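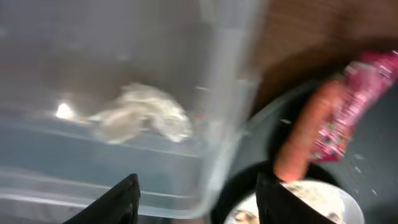
A clear plastic container with a crumpled white item inside.

The Second Life of the Lunch Hour

For most of its history, the staff canteen at the Makowska printing works served one meal, at one time, to everyone. The bell rang at noon, the presses stopped, and the soup was already on the tables. When the works closed, the canteen was expected to close with it. Today it feeds 300 people on an ordinary Tuesday, and few of them have ever set foot in a print shop.

The building stands on the eastern side of Mudden, between the tram depot and the old grain store. It was taken over by the Fomura Foundation, which supports shared dining rooms in districts where small offices and workshops have replaced large employers. The Foundation's view is that the loss of the works canteen has received too little attention. Employees of a large plant once had a hot meal and a seat within a short walk. Their successors, spread across many small firms, commonly eat at their desks.

Lucyna Tokarz, who directs the dining room, began her career in hospital catering. She regards the length of the meal as the most important figure in her reports. "A person who sits down for half an hour will usually speak to somebody," she says. "A person who eats in front of a screen will not. We set the tables close together for that purpose, and we have kept the long benches."

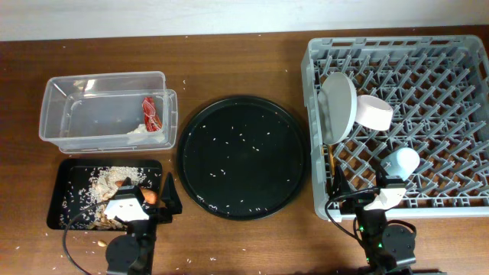
The menu is plain and changes with the market. There are always two soups, a grain dish, a cooked vegetable and a baked dessert. Guests may bring food from home and sit where they please, a rule that caused some debate in the first months and is now taken for granted. Portions are sold in two sizes. Prices are posted at the door and are reviewed each June.

Attendance has been recorded since the reopening. In the first week, 94 meals were served in total. The busiest week to date reached 969, during the renovation of the neighboring tram depot, when work crews ate in three sittings. The kitchen employs 9 people, several of whom trained at the Lotiveck culinary school under an agreement that places students in the dining room for one term.

Kacper Adamczyk, a bookbinder who rents a workshop upstairs, remembers the original canteen from his apprenticeship. He recalls that foremen had a separate table beneath the clock and that apprentices carried the bread. The clock remains on the wall. The table was moved to the entrance hall, where it holds newspapers and the lost gloves of several winters.

The Foundation is now studying a second site near the river, in a former customs office with a sound roof and no kitchen. A decision depends on the cost of ventilation, and the survey has not yet been completed. In Mudden, meanwhile, the doors open at 11:30, and the benches nearest the windows are generally taken first.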